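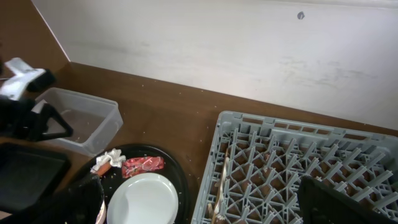 A round serving tray, a clear container and a dishwasher rack on a wood-grain countertop. Photo: Cumby

CUMBY EXTENDS SHARED KITCHEN CLEAR-UP SERVICE TO WOTHOLM

Cumby will begin its end-of-day clear-up service for shared workplace kitchens in Wotholm in December. The service is already used in 22 kitchens in neighbouring Bakke, in offices, clinics and one community theatre.

The work covers what people leave behind after morning tea, lunch and afternoon snacks: plates, trays, food containers, wrappers, crumpled paper and the crumbs on the counter. Rubbish goes out first, then recycling and organics. Dishes are scraped and loaded, benches are wiped down, and clean items are put back in the cupboards.

"Most kitchens we see aren't filthy," said Valter Söderlund, operations manager at Cumby. "There's a plate left on a tray, a lolly wrapper next to it and crumbs everywhere. It takes a few minutes if you do it in the right order, and it's a nuisance for whoever has to use the bench next."

Crews work to a printed sheet that has been revised since the Bakke kitchens started. Serving trays are now emptied before anything is stacked on them. Clear plastic containers are rinsed and left upside down overnight, after several sites reported a film on the bottom of containers that had been put away too soon. Dish racks are lifted off the counter so the surface underneath can be wiped.

The Wotholm service starts with 19 kitchens, most of them in the streets near the ferry terminal. Visits begin at 5:30 pm and take up to 234 minutes for a full round of the smaller sites. Larger sites are booked separately.

Bookings, colour-coded cloths and bin liners will be handled through Kutix, the supply firm run by Haruto Hattori, which has leased a storeroom in Wotholm.

"We've ordered 3000 cloths for the first stretch," Hattori said. "Green for benches, yellow for sinks. They don't get swapped."

Workplaces can ask for a single visit before signing up. Fridge cleaning and oven cleaning are not included in the standard service and are quoted on request.

Enquiries: Cumby, Bakke office, weekdays until 4 pm.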